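Werkstattbuch Färberei
Sonntag, Oktober
Krapp auf Wolle, Partie 421 für Tusura

Um acht angefangen, Heizung im Vorraum läuft wieder. Ziel für heute: ein dunkles, gedecktes Rot auf der Mella-Wolle, das beim Nachfärben wiederholbar ist. Die beiden letzten Versuche waren zu hell und zu ziegelig. Babatunde meint, es liege am Krapp, ich tippe auf die Temperatur. Wahrscheinlich beides.

Ansatz wie beim letzten Mal, damit man vergleichen kann. 500 g Garn, trocken gewogen, in Strängen locker abgebunden, an jedem Strang ein Knotenfaden aus Baumwolle. Über Nacht in Regenwasser mit etwas Neutralseife eingeweicht. Heute früh ausgespült, bis nichts mehr schäumte. Beim Einweichen war das Wasser leicht gelblich, also sitzt doch noch Fett in der Wolle. Für die nächste Partie zweimal waschen.

Beize: 12 % Alaun auf das Warengewicht, dazu Weinstein, halb so viel wie Alaun. Beides getrennt in heißem Wasser gelöst, erst den Weinstein in den Kessel. Langsam hochgefahren, eine Stunde knapp unter dem Sieden gehalten, dann den Deckel drauf und im Bad abkühlen lassen. Während der Beize kaum bewegt, nur alle Viertelstunde einmal umgelegt. Das Garn fühlt sich danach etwas stumpf an, aber nicht klebrig. Beim vorletzten Versuch war es klebrig, da hatte ich mit dem Alaun übertrieben.

Krapp ist der gemahlene von Gekthorpe, zweiter Sack. Riecht erdiger als der erste und ist gröber. Wie letztes Mal gleiches Gewicht wie Garn genommen und am Vorabend mit lauwarmem Wasser angeteigt. Den ersten, gelbbraunen Auszug habe ich diesmal abgegossen und in den grünen Eimer gefüllt, der gibt vermutlich noch ein brauchbares Lachs auf Restgarn. Wer den Eimer braucht: bitte umfüllen, nicht wegkippen.

Das Wasser hier ist weich, deshalb zwei Löffel Schlämmkreide in die Flotte. Ohne Kreide kommt der Krapp orange. Das haben wir im Frühjahr mit dem kleinen Topf ausprobiert, die Probekarten hängen noch neben der Waage. Kreide erst verrühren, dann warten, dann das Garn. Umgekehrt hat man sie in den Strängen und klopft sie tagelang wieder heraus.

Eingegangen bei 47 Grad. Von da an in kleinen Schritten hoch, Thermometer am Rand und in der Mitte. Zwischen Rand und Mitte war am Anfang deutlicher Unterschied, nach dem Umrühren weg. Die Flamme auf dem linken Brenner brennt immer noch einseitig. Oluwatosin hat die Düse schon einmal gereinigt, das hat nicht gereicht. Obergrenze war bewusst niedrig gesetzt, beim letzten Mal ist mir der Kessel in der Mittagspause durchgegangen, und prompt kamen die Brauntöne mit.

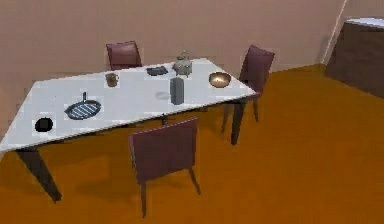
Beim Krapp entscheidet sich das meiste nach dem Färben, in der Nachbehandlung. Aus derselben Flotte habe ich drei Stränge gezogen und verschieden weiterbehandelt: einer nur gespült, einer kurz in schwacher Pottaschelösung, einer in einem dünnen Eisenbad. Der gespülte ist warm und klar, gut für Decken, für Tusura zu lebhaft. Der mit Pottasche geht ins Bläuliche, schön, aber am feuchten Strang schwer zu beurteilen. Der mit Eisen kommt dem am nächsten, was gewünscht ist, nämlich einem dunklen Weinrot wie auf den Polsterstühlen an dem weißen Tisch. Ein solcher Ton verträgt sich auch mit einem orangefarbenen Boden, weil er so viel dunkler ist. Mit dem warmen Strang läge man dort zu dicht am Boden und der Bezug würde verschwinden. Also weiter mit Eisen, aber sparsamer.

Zum Eisenbad: eine kleine Messerspitze Eisensulfat auf den ganzen Eimer war schon fast zu viel. Die Farbe kippt innerhalb von wenigen Minuten, und zwar erst kaum sichtbar und dann auf einmal. Strang immer vorher nass machen, ganz eintauchen, bewegen, rausnehmen, spülen, ansehen. Nicht im Eimer liegen lassen und ans Telefon gehen. Der Eiseneimer bleibt Eiseneimer, ich habe ihn jetzt groß mit Filzstift beschriftet. Auch der Rührstab dazu ist markiert. Letzten Monat waren graue Flecken in einer gelben Partie, und die kamen ziemlich sicher von einem verwechselten Stab.

Nachmittags den Rest der Partie herausgenommen, abtropfen lassen und zunächst ungespült auf die Stange gehängt. Babatunde spült grundsätzlich sofort, ich lasse lieber erst abkühlen. Wir haben dazu keine saubere Gegenprobe. Ein Strang ist innen am Knoten heller, der war zu fest gebunden. Kommt als Muster ins Regal und nicht in die Lieferung.

Spülen: vier Gänge, der letzte noch mit leichtem Rosa. Das grobe Krapppulver hängt hartnäckig im Garn und geht erst beim Ausschlagen im Trockenen richtig heraus. Nächstes Mal den Krapp in einen Beutel geben, auch wenn die Ausbeute darunter leidet. Der alte Nesselbeutel ist an der Naht offen, bitte nähen, wer Zeit hat.

Zum Licht: ich habe zwei Fadenkarten gewickelt, eine liegt im Südfenster halb abgedeckt, die andere in der Schublade. Erste Kontrolle in zwei Wochen. Reibprobe mit weißem Baumwolllappen mache ich, wenn alles durchgetrocknet ist, trocken und feucht. Bei Sitzbezügen zählt vor allem die feuchte. Falls sie abfärbt, müssen wir vor dem Eisen gründlicher seifen.

Offen:
Bei Gekthorpe nachfragen, ob der zweite Sack aus derselben Ernte ist wie der erste.
Zweiter Brenner, Düse tauschen.
Mella-Garn für die nächste Partie doppelt waschen.
Herrn Jibrin den Eisenstrang und den gespülten Strang nebeneinander zeigen, bei Tageslicht, nicht unter der Röhre in der Küche.
Zweite Flotte aus dem gebrauchten Krapp ansetzen. Der Sud steht im großen Kessel unter Deckel und hält sich bei der Kälte ein paar Tage.

Nachtrag, halb sieben: Der äußere Eisenstrang ist fast trocken und noch einmal eine Stufe heller geworden. Am nassen Garn also dunkler abmustern, als es einem gefällt. Die Menge Eisensulfat trage ich morgen ein, wenn ich sie auf der Feinwaage nachgewogen habe, mit Messerspitzen kann hier sonst keiner etwas anfangen.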